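Kelly Guerra
22 May 2025

I keep seeing the same claim in every tidy-house account I follow: put your hand towels on a little wire rack and the bathroom will feel like a hotel. I have been living with a black wire towel rack since December. I have opinions.

First, the word "rack" is doing a lot of work. It's a tall loop of thin metal rod at the back and a handful of bars close together at the front. I could file the electric bill in it. I could probably stand plates in it. Towels are the thing it likes least.

The Zaredier booklet that came with mine says to fold in thirds, then in half, then "settle the towel over the frame." Settle. I would like to meet the person who settled a terry towel over anything that narrow on the first try.

What happens at my house: one end goes over, the other end bunches up, you pull on the bunched end, and the first end slides off the back. Thin towels behave a little better. Thick fluffy ones, the kind you buy because they feel nice in the store, turn into a loaf.

Then there's the drying claim. Air gets to both sides, they say. Sure, if the towel is spread out. Fold it into a neat brick so it looks good and you have a damp neat brick. I tried it for 5 days with two towels, one on the rack and one on a plain hook behind the door. By evening the hook towel was dry and the rack towel was still cool in the middle. That isn't science but it's more than the booklet offers.

My sister-in-law swears by hers. She also lives alone and uses one towel. With four people washing hands before dinner, no fold lasts past the first kid.

And they tip. Mine does anyway. A wet bath towel on the tall part and the whole thing leans toward the sink. I've got a bag of dried beans on the bottom bars right now, so much for the hotel.

To be fair, it is fine for washcloths. Rolled up, sitting in front, easy to grab. If the box said "washcloth holder" I'd have no complaint, but I also wouldn't have bought it.

Folded flat on the table, a tan towel looks perfectly manageable. Once it meets the wire, different story.

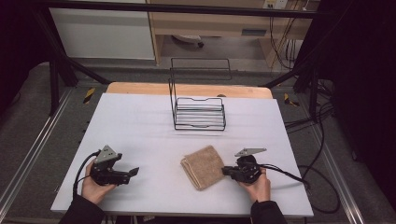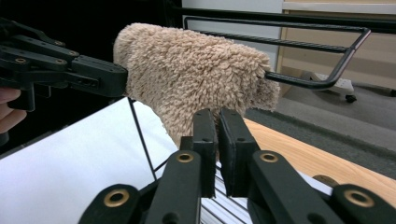
Jussara Lopes: Mine stopped sliding when I quit folding in thirds. One fold the long way, then hang it so the back side is a couple of inches longer than the front. It does look sloppier, I'll give you that, and I never got a bath towel to stay on there either. Those go on the shower rod.

Kelly Guerra: One fold, longer in back. Okay. I'll try it this weekend with the thin ones, but the beans are staying where they are.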